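Folding and plastic furniture check, Hourani hall – 10/14/20
Checked by me (Signe), with Yara Qudah holding the flashlight

Stacking chairs: OK
I sat in all 62 of them, which took most of my morning! Two wobble, and I put tape on the backs so Dariusz can find them.

Long tables: OK, one comment
The latch on the one by the kitchen sticks. It was on my September list too, so can we please get to it this time?

Plastic tables with push-in legs: OK
Push each leg all the way into its corner socket, then lean on the top before you load it up. I like these – light, easy to wipe, and no screws to lose.

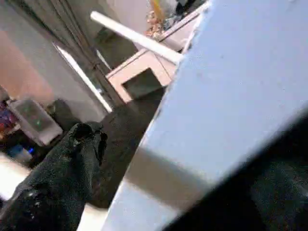
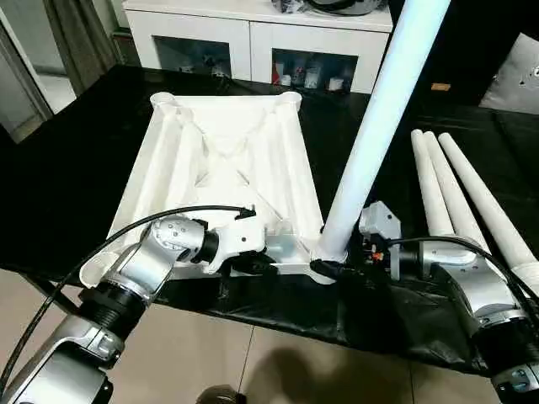
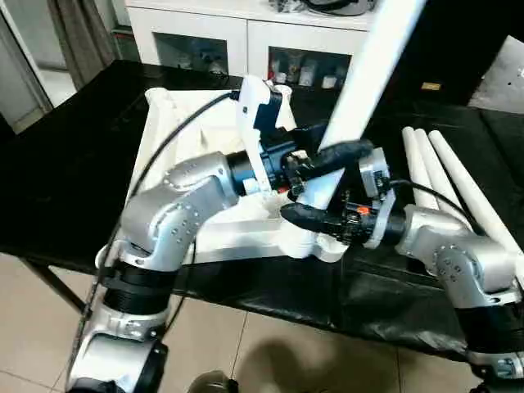
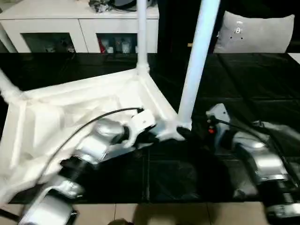

Coat racks: FAIL
The tall one tips if you hang anything heavy on one side. I moved it to the back closet and wrote NO on it in marker.

Step stools: OK
Rubber feet are fine on both. Marta, the blue one lives under the sink, not in the hallway (I tripped on it again).

High chairs: not checked
They were locked up and Consuelo has the key. I'll do them when she's back from Flindley.

Ordered: 4 spare chair feet, should take about 14 days.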